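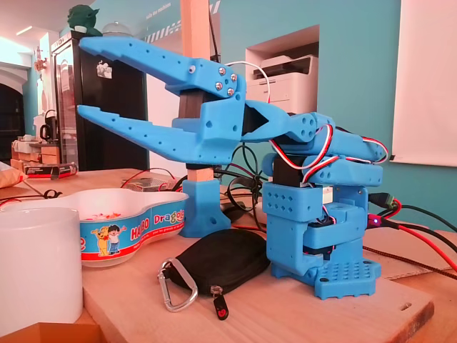

J'ai mis six mois à lire les lettres que Costel Živković écrivait à sa sœur depuis un camp d'internement civil, et je n'en suis toujours pas sortie. Il y en a vingt-neuf, au crayon, sur du papier si mince qu'on devine le verso. Je les tourne du bout des doigts, le souffle court, et j'envie un peu ces longues mâchoires bleues percées de petits trous ronds qui tiennent leur bloc brun sans trembler !

Costel était horloger à Stokstead. On l'interne en juin 1940, avec une valise et deux paires de chaussures (il se plaindra des chaussures jusqu'au bout). Je m'attendais à des pages sombres. J'ai trouvé des recettes de soupe, des querelles de dortoir, et surtout le récit d'un spectacle monté par les internés, où il jouait une duchesse – avec un rideau en guise de traîne. Il en parle dans sept lettres, c'est dire !

La censure, évidemment, passait par là. Certaines lignes sont noircies, d'autres découpées au ciseau, et Costel s'amuse à écrire autour : « Ma chère Birdie, il fait un temps superbe, enfin je crois que j'ai le droit de le dire. » Birdie Whitlock, sa sœur, mariée à un Anglais, répondait jusqu'à deux fois par semaine. Ses réponses à elle ont presque toutes disparu, et ça me rend folle.

Il m'en reste une, glissée dans la doublure d'un carnet. Elle y raconte le jardin, le prix du sucre, le chat Obi qui dort sur l'établi de son frère. Au dos, Costel a recopié la première réplique de la duchesse, puis l'a barrée, puis recopiée encore, un peu plus droit.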